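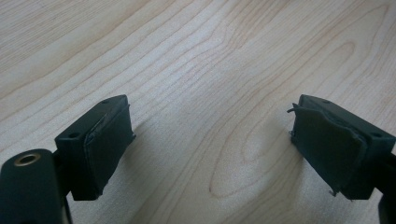 ## Sorting socks into a divided tray: how do you fold them so they stay put?

**Posted by Pluveo, Fri 14 June**

Hello all, and sorry in advance for the length of this. I've finally given up on the sock drawer. For years it has been one big tangle, and every morning I stand there holding a cream sock and a slightly different cream sock, wondering whether they ever knew each other. So last weekend I bought one of those white plastic trays with the little square compartments, cleared off the wooden table, and tipped everything out to start fresh.

The tray is lovely, but my socks don't want to live in it. The thin ones are fine. It's the ribbed knit ones that give me trouble — I fold them over, tuck them in, and by the next day they've puffed up over the dividers and are leaning on their neighbors. If I roll them into a ball the cuffs get baggy, and my grandmother (who knitted half of them) would have had words for me about that.

So what do you all do? Do you fold in half, in thirds, roll, something else? And do you keep one pair to a square, or squeeze in two? The drawer is plenty deep, so height isn't a worry as long as I can still close it. I don't want to buy a second tray unless I really have to.

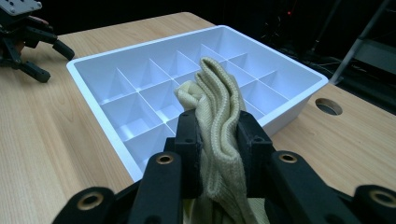
*A cream knit sock and the divided tray.*

---

**Aatos Kettunen**

Oh, I know this problem well! I went through the same thing in November when the thick socks came out, and I tried nearly everything before I settled on something I like.

Please don't ball them. Turning one cuff over the other pulls on the ribbing, and knit socks take it hard. What works for me goes like this:

1. Lay the pair flat on a table, one on top of the other, toes together. Smooth them with your palm from the cuff down.
2. Fold the toe up toward the cuff, stopping a little short of the top.
3. Fold once more, so you have a small, squarish packet.
4. Press it gently to let the air out, then stand it in the compartment with the last fold facing up.

That last part made all the difference at my house. With the loose cuff on top it slowly opens out and spills over the wall, but with the fold on top the sides of the square hold everything closed. It also looks nice when you pull the drawer open, and I won't pretend that doesn't matter to me.

As for how many, I do one pair to a square for anything knitted and two for thin cotton. If a pair is really too chunky, I split it between two squares side by side. It feels wasteful at first, but you get used to it.

Do the matching on the table before you fold anything, too. I had 11 singles left over when I did mine, and I kept them in a paper bag for a month in case their partners turned up. Four did — the rest are dust rags now.

---

**Wesari**

I just roll mine from the toe and shove them in. Works ok. Thick ones go in a basket on the closet shelf, I wouldn't bother putting them in a tray.

---

**Tikkanen**

Agree with Aatos about keeping the fold on top. One small thing to add: make sure hand-knits are completely dry before they go in, even if they feel dry on the outside. Mine stay on the rack an extra night. And if the tray slides when you open the drawer, a scrap of shelf liner underneath will hold it in place.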